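**Call for participants: help us find out why our gripper lets go (or doesn't!)**

In September one of our arms at the Wadgate lab failed to release a sheet when the stop button was pressed. The arm halted, but the fingers stayed shut, and Lies Visser had her thumb close enough to the pads to get a nasty pinch. She's fine. We paused all shared handling that afternoon and went through 200 release logs by hand, and we found 2 more late releases that had slipped past us.

So we're rebuilding the release routine, and we'd love your help testing it. Flexible sheets are the hard part. They curl, they fold back toward the fingers, and our software sometimes reads a fold as a finished grip.

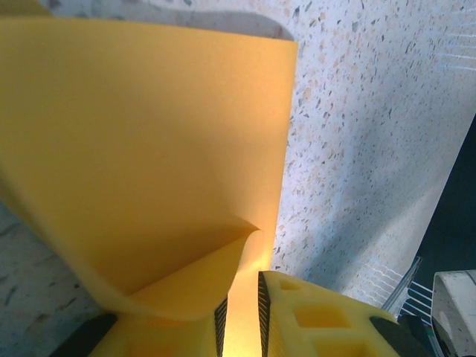 *Sheet handling with the ridged pads: a flap folded back just above the grip.*

**What you'd do**

- Hand sheets to the arm and take them back, at reduced speed
- Press stop whenever you like - surprise us
- Tell us when a release felt late, even if the log says it wasn't

Sessions run two hours and start at 9:30 a.m. or 1 p.m. You don't need any robot experience. Cooks, framers, tailors and anyone else who folds things for a living are very welcome! You must be 18 or over and able to use both hands comfortably. Please take off rings and bracelets before you start.

Hacer Ertürk runs the sessions and stays beside you with a second stop switch. Roel Martens checks the force limit every morning, and we don't open if it's off. Our goal is 2,000 handovers, and the full fault report will go to everybody who takes part.

To sign up, leave your name with So-ying Cheng at the Wadgate front desk and say which start time suits you.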